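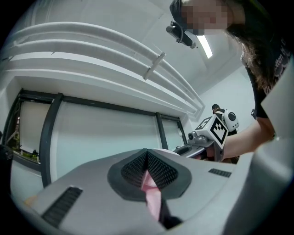
A reader in Sevadano writes that my last column on cleaning cloths was all very well, but she has a drawer with 1,836 of them in it (her figure, and I believe her) and would like to know which ones she is allowed to throw out. Most of them, madam. Start with the ones that smell when dry.

The rest of us have a smaller version of the same drawer. Mine is the one under the cutlery and it stopped closing in June.

Sorting
Tip the lot onto the kitchen table. Anything stiff goes. Anything with a hole you could put a thumb through goes too, or gets demoted to bike chains and shoe polish, which is a separate bag and lives in the garage. Old T-shirts are fine but cut off the seams and any printing, as the printed part just pushes water around. Old towels are better. Old sheets are hopeless on spills and very good on windows.

I keep 7 for the kitchen and 2 for the bathroom, and yes, I used to keep more.

Washing
Cloths and fabric softener do not get along. Softener leaves a coating, and a coated cloth will slide a puddle of milk from one end of the counter to the other without picking up a drop. Skip it. Skip dryer sheets as well. If yours are already coated, run them hot with your usual detergent and half a cup of washing soda, then again with nothing.

Greasy ones get a soak first, in a bucket with dish soap. Overnight is plenty. I once left a bucket for most of a week and can report that it does not get better after the first night.

Anything that has touched paint thinner, linseed oil or wood stain stays out of the washer and the dryer altogether. Oily rags can heat up and catch fire on their own. Lay them flat outdoors, one layer, away from the house, until they are dry and stiff, then ask your local waste people where they want them.

Drying
Hang them. A wad behind the faucet is how the smell gets in -- I know everybody does it. The rail from Lavoie I bought for this fell off the wall in two months, so now I use a nail.

Colors
A pale one for glasses, dark for the stove, and whatever is ugliest for the floor. Write the system down and tape it inside the cupboard door. My household has ignored it since the day it went up, but I feel better.

Next time: jar lids, and what to do with the ones that fit nothing.

Updated 1/15/25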